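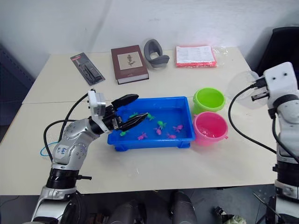

I've been meaning to write about the allotment for weeks, and every time I sit down to do it something else needs picking. So tonight the beans can wait, I've got a cup of tea and my feet up on the other chair, and you're getting the whole lot in one go.

For anyone new: I took on half a plot at Kestby in March, after being on the waiting list so long that I'd forgotten I was on it. The letter came in with a pizza menu and I very nearly binned the pair of them. Half a plot sounds small, doesn't it? That's what I thought. I went down there with a garden fork and a pair of gloves from the petrol station and a vague idea that I'd have it dug over by lunchtime.

I did not have it dug over by lunchtime. I had a strip dug over that you could have covered with a bath towel, and a blister on each hand, and a bucket full of couch grass roots that looked like somebody had been boiling noodles in the ground. If you've never met couch grass, I envy you. It goes along under the surface, white and wiggly and sort of smug, and if you leave a piece as long as your fingernail it'll be back in a fortnight with all its relatives.

My neighbour on the left is Sirkka Tuominen, who has had her plot for donkey's years and grows everything in lines so straight they look ironed. She watched me for a good while that first morning before she came over. "You can dig it or you can cover it," she said, "but you can't do it all this year." Then she gave me a rhubarb crown wrapped in a carrier bag and went back to her onions.

I took her advice, eventually (after another two weekends of thinking I knew better). I covered the back part with flattened cardboard, three bike shops' worth of it, and weighed it down with bricks and a broken paving slab. The front part I dug properly. I can't tell you how much happier I was once I'd stopped looking at the whole thing and started looking at a bit of it.

So, what did I grow? Potatoes first, because everybody said potatoes clean the ground. I'm not sure they clean anything, I think it's just that you dig so much putting them in and getting them out that the weeds give up. I did a row of an early sort and a row of something pink and knobbly that Hưng Tô had left over. Hưng has the plot by the gate and he's always got something left over. He sows far too much, on purpose I suspect, so that he can stop people on the path and press trays of seedlings on them. I've come home with leeks, chard, a chilli plant, something he swore was a melon (it was a courgette) and once half a lemon cake, which was the best crop of the lot.

The potatoes were marvellous. I'd like to be modest about it but I can't be. I put the fork in and lifted, and up they came, all pale and clean like eggs, and I made such a noise that Sirkka stood up to see if I'd stabbed my foot. We had them that same night with butter and mint and too much salt, and my sister Marjatta, who'd come for tea and had been rude about the allotment for months, had three helpings. Yes, that Marjatta. The one who asked if I'd be buying a flat cap.

Carrots, though. Oh dear. I sowed them in a nice fine bed, I watered them with the rose on the can, I put a fleece over them for the fly. And what I got was a collection of legs. Forked ones, crossed ones, one pair that seemed to be running away. Too many stones, apparently, or fresh manure, or both, depending who you ask. They tasted lovely. Peeling them was like trying to undress a toddler.

And then slugs. I know, I know, everyone goes on about slugs. But I hadn't understood! I planted out a row of lettuces one evening, pretty little things, I even took my time over the spacing, and I went back before work the next day and there was a row of stumps. I tried beer in yoghurt pots. I tried crushed eggshells, which made the bed look like the aftermath of a very large breakfast and bothered the slugs not one bit. I went down with a torch at ten at night and picked them off by hand, and met Urho Mäkelä on the path doing the same thing in his dressing gown and wellingtons. We nodded at each other. I've felt like a proper member of the site ever since.

What worked best in the end was keeping the lettuces at home on the back step until they were big and tough enough to look after themselves. I also water in the morning now, so the soil's had the day to dry off on top before the slugs get going. I still lose some. I've stopped taking it personally, mostly.

Money, because a few of you asked. The rent on the half plot was £40 for the year, and I thought that was a bargain and told everybody so. I was a bit quieter about the rest. There was the fork (a decent one, after I bent the first on a lump of concrete), netting, canes, seed potatoes, a second-hand water butt, compost, more compost, a kneeler, and a pair of secateurs from Herberg that I had absolutely no need of and love dearly. I kept the receipts in a jam jar and added them up last week, and with the rent it comes to £178. You can buy quite a lot of vegetables for £178. I've decided that most of it was set-up and won't happen again, and I'd be grateful if nobody checked this time next year.

I did get offered a shed. Glória Torres was giving up her plot to move nearer her grandchildren in Hurnmont, and she said I could have hers if I could shift it. We looked at the new price for something the same size and it was £349, so naturally I said yes before working out how on earth you move a shed. You take it apart, is the answer. You write numbers on all the panels in chalk. Then it rains before you've put it back up, and you get to find out which bit goes where by trial and error and bad language. The door now opens the wrong way and there's a gap at the back a cat could get through (a cat does). I have hung my secateurs on a nail in it. I've got a folding chair in there, and a tin with biscuits in, and some afternoons I've gone all that way, unlocked it, sat down with the door open and done no gardening whatsoever.

That's the part I didn't expect to like so much. I work at a desk, I talk on the phone for most of the day, and by the time I get home my head's like a drawer full of takeaway menus. Down at the plot I'm thinking about string. Do I have enough string? Where did I put the string? It's wonderful. I've come back from an hour of tying up peas feeling as though I'd had a week at the seaside.

The beans were the other big success, by the way. Runner beans up a wigwam of canes, scarlet flowers, bees all over them. I put in far too many plants because I didn't believe they'd all come up, and they all came up. For a while I was leaving carrier bags on doorsteps. My neighbours over the road started drawing the curtains, or so it felt. I've frozen a load, I've made chutney out of some (nice, a bit mustardy, I used the recipe on the back of the old Vuorinen cookbook that Mum gave me, with less sugar), and I've let the last ones go dry on the plant for seed. The dried beans are purple with black splodges and I could look at them all day. There's a bowl of them on my windowsill and I run my hand through it whenever I'm waiting for the kettle.

Things I'd do differently. Fewer beans, obviously. Only one courgette plant, and I mean one, even if Hưng tells me it's a melon. I'd put the path in before planting anything, as I spent the whole of June hopping between rows like a heron. I'd label things! I had a whole row of brassicas that I called "the cabbages" right up until they turned into purple sprouting broccoli. And I'd sow the carrots in a big tub of old compost, which is Urho's trick and his come out like the ones in shops.

Next job is lifting the cardboard at the back to see what's going on under there. I had a peek at one corner and it was all worms and dark crumbly soil, hardly a root in sight, so Sirkka was right, and I'll have to go and tell her. I'm putting garlic in there, and broad beans if I can keep the mice off them. Does anyone know about mice? Marjatta says holly leaves in the trench, but she got that from a man on a bus. Leave me a comment if you've tried it, and if you live near me and you'd like some runner beans, please, please say so.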